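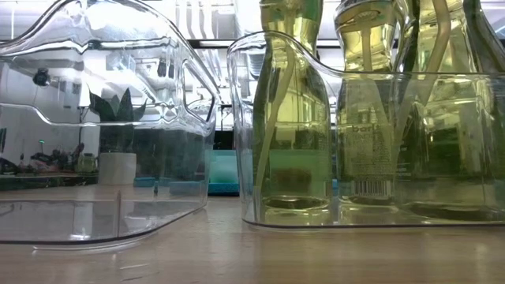 Vale a pena comprar caixas transparentes para guardar os produtos de limpeza? Para mim vale, desde que sejam poucas e que fiquem sem tampa.

Digo isto depois de ter passado por tudo: o cesto de verga, o balde, a gaveta funda que engolia as luvas, e até um organizador da Zokatow que me custou 730 coroas numa viagem e que nunca coube debaixo do lava-loiça (ainda o tenho, serve para as batatas). O problema era sempre o mesmo. Eu não via o que tinha e comprava outra vez. Em novembro dei por mim com seis embalagens de esponjas abertas - seis! - e a jurar à família que precisávamos de mais.
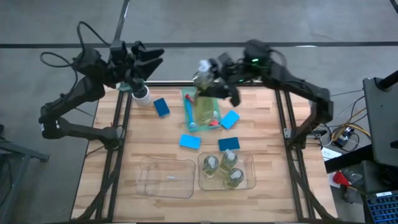
A minha teoria é que arrumar a limpeza tem mais a ver com preguiça do que com beleza. Se eu tiver de levantar três coisas para chegar à quarta, não chego, e o fogão fica como está. Por isso gosto tanto de um tabuleiro baixo, como o verde translúcido em que a escova de cabo azul fica deitada ao lado de uma garrafa verde-clara: pega-se na escova e pronto, não cai nada. O meu amigo Cathal Kavanagh discorda e quer tudo em pé, em caixas altas, com etiqueta. Pois que etiquete. Eu não preciso de ler "esponjas" para reconhecer uma esponja.

Já com as esponjas sou mais severa. Soltas pela bancada irritam-me, todas juntas num saco fechado também, porque a que já foi usada fica ali a cheirar mal. Uma caixa para as novas, outra para as que estão a uso,
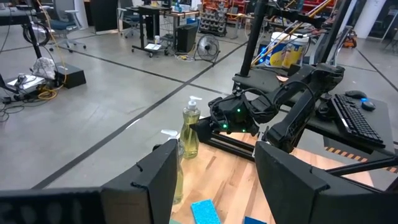 e as velhas vão para a casa de banho antes de irem para o lixo. Quanto aos frascos com doseador, ficam de fora, em cima da bancada, e não quero saber se nas revistas aparecem escondidos. Uso-os o dia inteiro, não vou abrir uma porta de cada vez que lavo as mãos! O mesmo vale para o pano da loiça.

Se me perguntarem por marcas, as minhas caixas são da Bimon e já têm uns riscos no fundo. Continuo a gostar delas assim.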